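フルーデン基金 海外教育支援部会 議事録

日時:2018年6月21日 19時開会
場所:グラメッティ会館 2階小会議室
出席:部会員、事務局、現地連絡担当(音声通話による参加。前半は主に雑音として参加)
記録:事務局

1.前回議事録の確認
5月の議事録について、「活発な議論が交わされた」とあるのは実態と異なるとの指摘があった。協議の結果、「議論が交わされた」に改めて承認。なお、前回持ち越しとなった封筒の大きさの件は、今回も持ち越しとした。

2.ブトロス村図書室および夜間識字教室の進捗
現地連絡担当より報告。図書室の建屋は屋根まで完成し、残るは扉と書架である。扉は寸法どおりに届いたが、寸法のほうが違っていた。現地の大工が枠を削って対応するとのことで、追加費用は発生しない見込み。
寄贈図書は1,088冊が港の倉庫に到着済み。通関書類の品目欄に「書籍」と書いたところ、何の書籍か一冊ずつ書くよう求められている。事務局が書名一覧を作成中で、現在「か」行まで進んだ。五十音順で作業したことについて、現地の役所が五十音を用いていない旨の指摘があり、事務局はこれを重く受け止めた。
夜間識字教室は、母親を対象とする読み書きの初級組から始める。授業は週2回、日没後とし、農繁期は休む。農繁期がいつ始まるかは雨次第であり、年間予定表には「雨次第」と記載することで了承された。
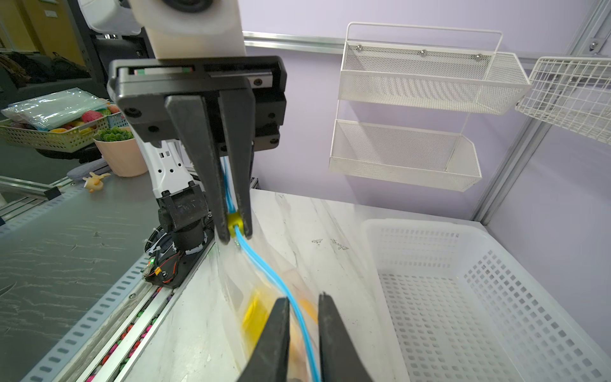 教室の照明については、太陽光の充電式ランタンを用いる案が引き続き有力である。発電機案は、燃料代を毎月誰が立て替えるかという話になった時点で支持が急速に細った。ランタンの保管は図書室の鍵付き戸棚とし、鍵は教員と村の世話役が一本ずつ持つ。三本目の鍵を当部会が保管する案も出たが、飛行機で届けに行くのかとの質問があり、取り下げられた。

3.教員の手当
現地教員2名の手当を前年同額で継続することについて諮った。前年同額では物価の上昇に追いつかないとの意見が出され、反対する者はなかったが、財源を挙げる者もなかった。しばらく沈黙ののち、広報紙の紙質を一段落とす案が出て、全員がこれに飛びついた。浮いた分を手当の増額に充てる。増額幅は事務局が印刷所の見積もりを取ったうえで次回提示する。
あわせて、女性教員の通勤手段について意見交換を行った。隣村からの徒歩は帰りが暗くなるため、授業のある日は村内の家に泊めてもらう方向で、本人と家族の意向を現地で確認する。本人の意向を先に聞くこと、と念を押す発言があり、その順で記録する。

4.募金の状況
5月末現在の寄付件数は1,786件。件数は前年を上回ったが、一件あたりの額は下がっている。これを「支援の裾野の広がり」と報告書に書くことについて、書き方としては正しいが自分たちまで信じないように、との注意があった。
街頭募金の際に配布した案内状400通のうち、返信用はがきに切手欄の誤りがあることが判明。差出人払いと受取人払いが同じ面に並んで印刷されている。残部は訂正シールを貼って使う。シールの文面は短くする。前回の訂正シールは訂正箇所より大きく、住所が隠れた。

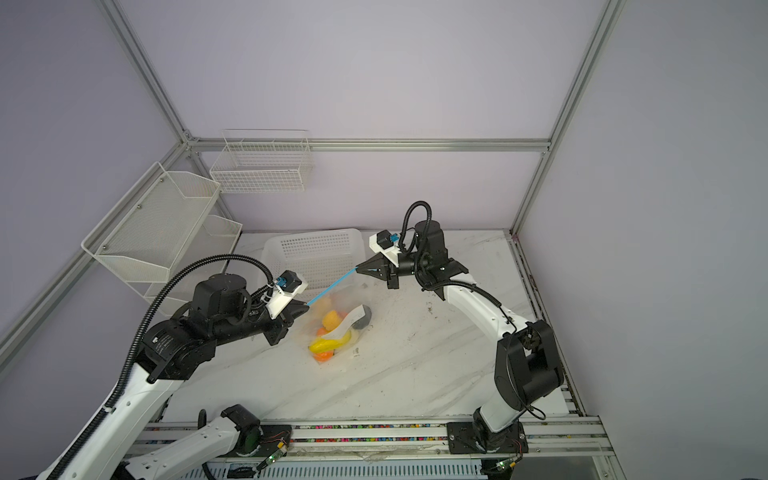 フレルケンからは、案内状そのものが長すぎるのではないか、自分の母は二枚目の途中で読むのをやめ、それでも寄付はしてくれたが村の名前は最後まで知らなかった、との発言があった。これに対し、二枚目には部会の沿革が書かれているだけであるとの説明がなされ、それなら母の判断は正しかった、と重ねて述べられた。沿革は削り、村の名前を一枚目の冒頭に移す。沿革の執筆を担当した者から特に異論はなかったが、しばらく発言もなかった。
続いて、寄付者への礼状を子どもたちに書かせることの是非を協議した。喜ばれるのは確かだが、勉強を始めたばかりの子に見知らぬ大人への感謝文を書かせるのは気が進まない、との意見が多数を占めた。礼状は部会が書き、子どもの絵や作文は、本人が見せたいと言った場合に限り紹介する。

5.現地視察
雨季明けの視察について、派遣は2名までとする。旅費は従来どおり自己負担。自己負担であることを確認したところ、希望者の数がちょうど2名に落ち着いた。視察項目は、図書の貸出方法、教室の出席簿、ランタンの管理、扉。扉については、開け閉めができるかどうかを実際に試して報告すること。
土産は不要との申し合わせを再確認した。過去に持参した大量のボールペンが、いまも現地で使い切れていないとのことである。

6.その他
(1)部会の略称について提案があったが、読み上げたところ語呂が悪く、提案者が自ら撤回した。
(2)会館の利用料が改定される。次回から茶菓は各自持参とする。本日いちばん長く議論された項目であることを付記する。
(3)封筒の大きさの件は、上記1のとおり。

決定事項
・教員手当の増額を次回審議。事務局は印刷所の見積もりを用意
・書名一覧は現地の文字の順に組み直し、通関担当へ送付
・案内状は一枚に短縮。訂正シールは切手欄に収まる寸法とする
・礼状は部会名で作成

次回の日程は後日連絡する。21時前に閉会。現地連絡担当との通話は、閉会の挨拶の途中で切れた。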